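Cludendale bench gallery – containers and cylinders
14/01/2021

This page covers the Cludendale bench set. Entries are listed by item, with a line or two on shape, finish and fit. The set was put together in November and holds over 200 items, most of them bought from Skesau as plain stock. Catalogue numbers follow the Mulmont list.

## 878 – Black container, red band

Round, wide and fairly shallow, with an open top. The outside is glossy black with one red band of even width around the middle of the side. A clear cylinder goes in vertically at the centre.

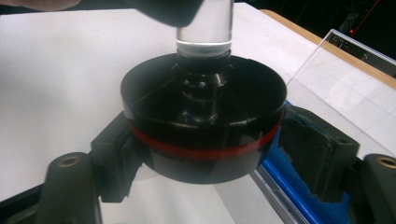 The part under the band narrows slightly towards the base. The gloss carries on inside, so the end of the cylinder shows again as a stack of rings. Judge the depth from the outer wall – the reflection misleads.

## Notes on the listing

Width is about twice the height for 878. Items with a matt finish are on page 2, along with the lids. Entries from 800 upwards use the new numbering; older labels still carry the Baranauskienė codes, and both are accepted on request slips. Clear cylinders are listed separately and are stored upright.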